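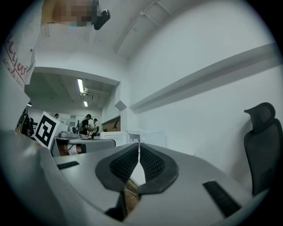
Figure 3. View from the wrist camera of the hand-held gripper, with both fingers, the marker card on the left of the housing and the room beyond.

3.2 Gathering the Examples

We wanted examples from places where people live and work, and we wanted many of them. The Ekley gripper made this possible. It is a tool that a person holds and moves by hand, so no arm has to be shipped, bolted down or tuned before the first example can be taken. A new helper needed 10 minutes of practice before we kept anything they recorded, and most were enjoying themselves well before that.

The camera sits behind the fingers and looks past them through a very wide lens. As Figure 3 shows, a single image takes in the two black fingers, part of the gray body and a great deal of the room, including the ceiling lights and people at a desk some way off. Straight edges bow outward near the rim. We feed these images to the learner as they are. Early on we tried flattening them, and the policy got worse at judging how far the fingers were from a shelf or a wall, so we happily dropped that step and the computing time that went with it. Faces are blurred before storage.

The square marker card on the housing stays with the gripper through every motion. We look for it in each image and throw out any stretch of video in which it is lost for more than 15 images in a row. This simple check caught more bad recordings than any other test we wrote!

Our full set, which we call Himalia, holds 791 examples. Of these, 600 are used for training and the rest are kept aside for testing. The split is made by room, so a room seen in training never shows up in the test set. Helpers were asked to work at their own pace and to leave the furniture and the clutter where they found it. People were free to walk through or carry on with their work. We think this matters a lot. A policy trained only in our tidy lab at Drarnness was thrown off by a chair pulled out from a desk, while the one trained on Himalia mostly carried on with the task.

Recording began in September. The largest share came from the team at Từ, whose rooms vary widely in lighting and layout. Their recordings also include many slow, hesitant grasps. We had planned to remove these, but the learner recovered from near misses far more often with them left in, a result we were delighted to see and return to in Section 5.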